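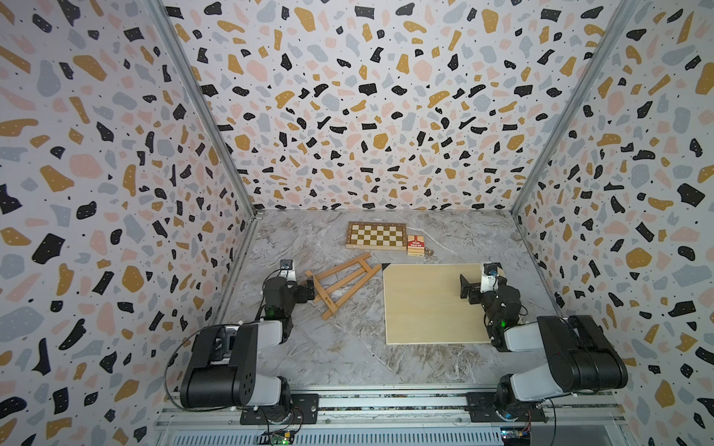
Startseite | Wissen | Technik | Basteln | Rätsel

Kann ein Roboter schon dein Zimmer aufräumen?
Von Jaqueline Ponce, Dezember

Im Internet gibt es Filme, in denen Roboter Wäsche falten oder den Tisch decken. Das sieht toll aus. Glaub trotzdem nicht gleich alles! Manche Filme laufen schneller als in echt, und wie oft etwas runtergefallen ist, erfährst du meistens nicht.

Denk mal an ein Schachbrett, eine kleine Schachtel und eine große Holzplatte. Du weißt sofort, wie du sie anfasst. Ein Roboterarm weiß das nicht. Seine Greifer haben oft nur zwei Finger, und die Haut, mit der du Druck spürst, fehlt ihm.

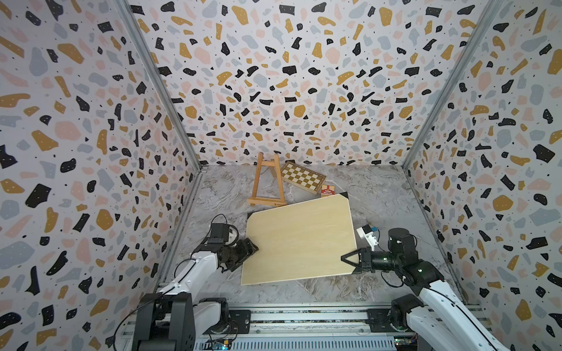 Schwierig wird es, wenn zwei Arme zusammen etwas Großes halten sollen. Zieht der eine zu früh, rutscht es dem anderen weg. Du und deine Schwester ruft euch einfach »Jetzt!« zu. Bei den Armen muss der Computer alles berechnen.

Unser Leser Ezequiel Tapia (10) fragt: »Kann man das nicht einfach üben?« Doch, kann man. Viele Roboter lernen aus Beispielen, manchmal aus 3.000 oder noch mehr. Liegt dann aber ein Spielzeug schief oder unter einer Socke, kann es wieder schiefgehen.

In Fabriken klappt manches prima, weil dort jedes Teil am selben Platz liegt. Schau dich mal in deinem Zimmer um. Na?

Ich glaube, du wirst noch ziemlich lange selber aufräumen müssen.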